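Ticket 373: Wisport hand-held gripper drops thin sticks, left and right units behave differently
Opened: 2019-09-30
Status: Open, waiting on parts
Component: fingertip pads, finger linkage
Project: Pitby tabletop trials

Reported problem

The Wisport hand-held grippers lose chopsticks during the pick and place-in-cup task. Cups and larger items are fine. When the fingers close on one stick it rolls along the ribs of the pad and turns out of line before it can be lifted. When they close on two or more, the outer one slides out first.

The same task with the Barnska pair did not show this, but the Barnska fingers are too wide to get into the cup once it has several sticks in it. We would like to stay with Wisport if the pads can be fixed.

Steps to reproduce

Lay wooden chopsticks on the table in a loose bundle, some crossing. Open the fingers fully, come in low, close on the nearest ends, lift, and put the stick in the pink cup. Repeat until the bundle is gone. A drop is any stick that leaves the fingers before it is over the cup.

Results so far

Wisport, ribbed blue pads, as shipped: 56 attempts, 19 drops.
Wisport, same pads wiped with alcohol: no clear change, stopped early.
Barnska, flat pads: 4 drops over the same number of attempts, not counting the ones where the fingers hit the cup.

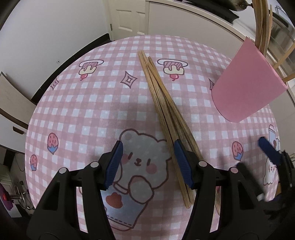

Most of the drops come when the approach is along the stick. Coming in across it works much better, but with a crossed bundle there is not always room to do that without pushing the other sticks away.

Checked the linkage next. With the fingers closed on nothing, the left unit's pads meet flat. On the right unit they meet at the tips first and leave a gap lower down. Tightened the pivots on the right unit and the gap got smaller but did not close. The pads were seated properly on both.

Swapped the pads between units. The gap stayed with the right unit, so the pads are not causing it.

Tablecloth: asked by Ruddock whether the printed cloth could be confusing the tracking and making the operator come in at the wrong height. Reran a short set on a plain cloth. Drops were the same. The tracking log shows no jumps in either set. The cloth does bunch up if the fingertips are pressed down hard, so keep it pulled tight.

Reply from Ruddock

The gap on the right unit sounds like a bent link. Please do not tighten the pivots any further, it will make the fingers stiff and wear the caps. We are sending a replacement finger set and two kinds of pad to try, one smooth and one with the ribs turned the other way.

Next

Fit the new fingers on the right unit only and rerun with the old pads before changing anything else. Then try the smooth pads on both units. Leave the Barnska pair set up until the reruns are done. If the parts have not come by November, move the chopstick task to the left unit and use the right one for cups.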